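Notice to Residents of Prullwood House
January 2019

The Office of the Residence has completed its inquiry into the afternoon tea service and thanks all residents who gave statements. The findings are set out in the paragraphs that follow.

The residence owns 1,396 pieces of tableware, each entered in the Stison ledger. Under Rule 8, every cup leaving the pantry shall travel upon a tray and shall return upon the same tray. The rule has stood since the house was opened and has been amended once, to permit saucers.

On the day in question the tray was found on the table in the east parlor with nothing on it. The cup was found beside it, lying on its side. Mrs. Vaněk, who discovered them, touched neither and rang for the Office.

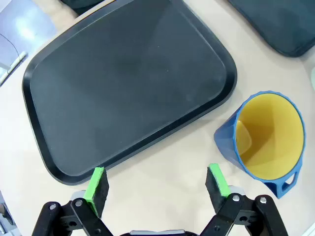
Theresia Bachmann, a resident of the second floor, stated that she had asked for tea at the usual hour and had been told that the usual hour was under review. She then went to the pantry and made the tea herself. She carried the cup in her hand along the whole length of the corridor. When asked why she had not used the tray, Miss Bachmann replied that she had wished to feel whether the tea was warm.

The Office considered this reply at two meetings. It was noted that the tray had been placed in the parlor by the staff, in advance, as a courtesy, and that Miss Bachmann had sat down next to it and read until supper.

No penalty will be applied. Rule 8 will be read aloud in the dining room in April. Miss Bachmann has asked to do the reading, and the Office has granted her request on condition that she bring nothing to drink.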